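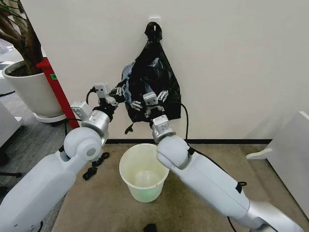 Left hand drops out with overcurrent when taking a bag off a wall hook

Posted by Nathalie Penner, 18 Nov 2019

We have a two-armed unit with multi-fingered hands, running the Avach controller and the stock grasp library. The task is a bin change: lift a black bag off a small wall hook and fit it into a round plastic wastebasket standing on the floor underneath. The bag is knotted at the top and hangs on the hook by the knot. The left hand takes a fold near the left edge, the right hand pinches the lower middle, then both arms lift together.

The left hand faults on the lift. The log gives "finger 2 overcurrent", the hand goes limp, and the right arm carries on with the trajectory for almost 500 ms before the supervisor stops it. In that time it drags the bag sideways. Last week it pulled the hook out of the wall with a piece of plaster, and the hook landed a short way from my colleague's foot. So I now have two problems and I am not sure which to treat first.

What I have tried:

Current limit on the fingers raised from 1000 mA to 2000 mA. The fault comes later in the lift but still comes, and finger 2 gets hot to the touch.

Lift speed halved. No change.

Left hand swapped for the spare. Same fault, same finger.

Task run with no bag on the hook. No fault at all.

Wrist force readings look normal until the lift begins, then the vertical component climbs in a straight line until the trip. Firmware is the May release on both hands.

Is there a setting for the overcurrent filter that I have missed? The manual mentions one but gives no parameter name.

Oldřich Hubáček

Put the current limit back to 1000 before doing anything else. The trip is there to protect the winding, and a finger that is hot on the outside is a good deal hotter inside. I would not trust the finger you ran at 2000 until you have measured its winding resistance against one of the others.

The fault follows the task and stays with the same finger after a hand swap, so the hand is probably sound. A force that rises in a straight line during a lift means the bag is still attached to something. Your bag hangs by its knot. If the lift path goes straight up, the knot may be catching under the tip of the hook, and then the arms are pulling against the wall. Finger 2 carries most of that load in the stock fold grasp, hence the trip. Halving the speed would make no difference, as you found.

Check the path as follows:

Switch the arms to hand guiding, power limited, and move the left hand through the lift slowly with a bag in it.
Note where the knot clears the hook. On most small hooks it has to rise and then come away from the wall.
Add a waypoint at that position, and a force condition on the vertical segment. We use 85 per cent of the force at which the hand trips, measured on our own unit. Measure yours.
If the condition is met, both arms should stop and hold. Do not let them retry.

The second problem is the serious one and I would take the cell out of use until it is fixed. A fault in either hand must stop both arms. On Avach controllers the hands report over a separate bus, and by default a hand fault is passed up as a status message, so the supervisor acts on it only at its next poll. There is an option to map hand faults to the protective stop input of both arms. Turn that on, then test it by unplugging a hand during a slow move with nobody within reach. Log the time from fault to standstill and keep the log with the risk assessment.

Also consider what the hand does on a fault. Going limp is right if a person is caught in it and wrong if it is holding something heavy. For a bag it is acceptable – but write down that you chose it.

The filter setting exists. Changing it will only hide the fault.

Utaver_tech

had the same on ours, turned out to be a cable. check the cable along the top of the forearm isnt pulling tight when the wrist turns. also thinner bags

Besitton

The cable is worth five minutes, but a tight cable would show up with no bag on the hook as well, and she says it runs clean.

On the hook: we fixed a Campbell peg with a plain straight shank in place of the curved hook and the knot slides off. It does nothing for the stop problem, which needs doing as Oldřich says. One addition to his test: unplug the right hand too. On ours the mapping had been set for one side only, and we found out on the second test.

Nathalie Penner

Limit is back at 1000 and the cell is locked off. The hand fault mapping was off for both arms. Winding resistance on finger 2 of the first hand reads low compared with its neighbours, so that one is going back for repair. Hand guiding with a bag is next, once the stop test has been signed.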